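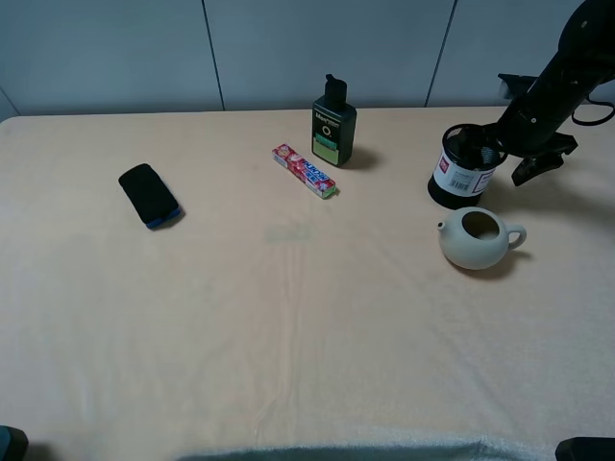
Table things, continued

Friday, June 19, 2020

The desk drawers are done, so the remaining problem is the loose population: objects that live on a flat surface because they have never been assigned anywhere else. My rule for the second phase was that every such object goes to the big table first and stays there until it has a destination. No object goes from the desk straight to a drawer. I tried it the direct way in the spring and ended up with a drawer containing batteries, a lens cloth and a lemon squeezer.

The table has the peach cloth on it. I considered taking the cloth off, and left it on for two reasons. The surface underneath is glossy and small things slide on it, and a pale plain background makes it easier to notice small items before they get swept into a bag with the trash. The creases are a minor nuisance. Anything tall with a small base needs to be set down between them or it leans. I don't iron tablecloths for sorting purposes.

The first group was an ordinary cross-section of the desk: phone, box of chewing gum, green pump bottle, pen holder, teapot. The phone was only there because I put it down. It has a destination already and should have been in my pocket.

Chewing gum

The gum goes through the house in an uncontrolled way. One box is opened at the desk, another in the coat, another in the kitchen, and they all run out at different times. The packaging is a small rectangular carton, red and pink and white with blue lettering, easy to see and easy to store on its side. The new rule is one open box at a time, kept in the shallow tray by the front door. Unopened boxes go on the pantry shelf with the tea. If I want gum at the desk I can walk to the tray, a distance of seven paces.

Larysa Romaniuk, who shares the office half of the apartment on weekdays, objected to the seven paces. Her position is that gum is a desk supply and should be treated like paper clips. We left it as a trial until July.

Pump bottle

Dark green plastic, black pump. The bottle itself is fine. My complaint is with pumps as a category. A pump bottle takes more height than a screw-cap bottle of the same volume, so it will not go on the middle shelf of the bathroom cabinet, where the clearance was evidently set by someone who only bought jars. It also can't be laid on its side without a locked pump, and the lock on most of them gives up well before the bottle is empty.

The options were:

Move the shelf up one hole. This costs the top shelf, where the bandages are.

Decant into something shorter. I have done this before and regretted the funnel.

Leave it out on the counter beside the sink.

I chose the counter. This is a legitimate destination as long as it is chosen. The difference between an object stored on the counter and an object abandoned on the counter is whether you would put it back in the same spot after wiping. I would. It gets a saucer under it, from the set where all the cups have broken.

Teapot

The teapot is round, pale beige going to gray, with a short spout and a loop handle, and it has no lid. I want to be precise about what a lidless teapot is still good for, as I have had this discussion with more than one person.

Capacity: I filled it from a measuring jug to just under the spout opening and got 500 ml. It is therefore a two-cup pot.

Heat: I have no proper figures. With the top open it cools faster than I like. A small saucer laid over the opening helps a good deal but has to be held down while pouring.

Pouring: good. The spout is short and the stream breaks off cleanly when you tip it back. I have owned more expensive pots that dribbled down the front every time.

Replacement lids: I measured the opening at 58 mm and started asking. Levchenko, the ceramics shop behind the market, keeps a crate of orphaned lids under the counter and lets you go through it. Nothing fit. One was close on diameter but had a deep flange that fouled the inside of the neck. Hnat Hrytsenko, who works the counter there, offered to grind it down and I declined, on the grounds that an unglazed ground edge inside a teapot will stain within the week. He said that would take longer than a week. Possibly.

So it has been reclassified. For now the pot is a desk vessel for watering the two plants on the windowsill, which want a narrow slow pour and do not care about temperature. If a lid appears it can be promoted again. It is stored on the windowsill, handle to the right, where I can reach it without standing up.

Pen holder

Black mesh cylinder, still wearing its white label with the barcode. I have several opinions on mesh.

Mesh holders don't collect liquid, which matters if you keep brushes in them. They do collect everything else. Pencil shavings and eraser crumbs fall through to the bottom and then lodge there. A solid cup can be turned over and tapped out. A mesh one needs an old toothbrush. On the other hand mesh is light, it stacks, and you can tell from the side whether the scissors are in it.

The larger question is whether an empty pen holder should exist at all. I had 200 pens and pencils at the start of phase one, by actual count, spread over the desk, the kitchen and two coats. After testing each on the back of an envelope I kept the ones that wrote on the first stroke. What survived fits in the holder I was already using, with room left. The spare has no job.

I didn't throw it out. Siham Bataineh asked for one for knitting needles, on condition that the label came off cleanly. Hence the next section.

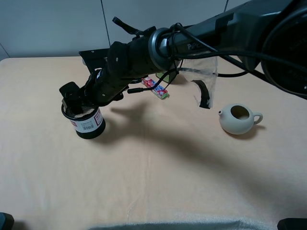 Prilik Home Storage Club
Notes on wrap-around labels

A retail label on a container comes in one of two forms. The first is a card sleeve, held by a spot of glue or a tab, and you cut it and it is gone. The second is a self-adhesive paper label pressed straight onto the surface. On glass or smooth plastic the second kind is a matter of patience. On mesh it is worse. The adhesive goes through the openings, and every opening keeps its own small plug of glue.

Before starting on anything, check which kind you have. Run a fingernail along the edge of the label where it overlaps itself. If it lifts freely it is a sleeve. If it drags, put the scissors away.

My procedure for adhesive labels:

1. Dry first. Warm the label with a hair dryer on the low setting, moving constantly. Peel from a corner at a shallow angle, pulling back along the surface. Stop as soon as the paper begins to split.

2. Oil second. Ordinary cooking oil, applied with a paper towel and left for half an hour. It softens the residue on painted metal without attacking the paint. I have used the citrus removers as well, and they are quicker, but on one black letter tray the finish went dull and stayed that way.

3. Toothbrush. Work from the outside in, then from the inside out.

4. Dish soap and warm water, twice. The first wash moves the oil. The second wash removes it.

5. Dry immediately. Mesh rusts at the crossings where the coating is thinnest.

Do not use steel wool. Kári Eskildsen, who edits the club newsletter, recommends a plastic scouring pad at step 3 and says it leaves no marks. I haven't tried it on matte black and would want to see it done on the underside first.

Barcodes are worth a remark. If the item may go back to the shop, leave the label alone. Nenus, where I get most of my desk hardware, will take things back without a receipt but wants the barcode to scan. I learned this with a wastebasket. Skimico will not take anything back under any circumstances, so there you may peel freely in the parking lot.

Labels and contents

A related habit from the club: if a container holds small granular or loose items, the label on the outside must describe what is in it now. A shop label describes what was in it, or what it was, when it was sold. I have a tin in the kitchen whose printed side says shortbread and whose contents are picture hooks. I know this. A visitor does not. Vira Pavliuk went through her entire pantry last year with masking tape and a marker, one strip per container, on the side facing the front and never on the lid, as lids migrate. I have copied this completely. The roll cost me 700 from the hardware stall, a ridiculous price for tape, and there is over half of it left.

Current state

Gum: front door tray, under trial.
Pump bottle: bathroom counter, on saucer.
Teapot: windowsill, awaiting lid.
Pen holder: to Siham once the label is off.
Phone: pocket.

The next group for the table is cables. I have been putting it off. The plan is to sort by connector at both ends first and by length second, and to accept that a few of them belong to appliances that left the house years ago. If anyone in the club has a teapot lid near 58 mm with a shallow flange, any color, please write to me before you give it to Levchenko.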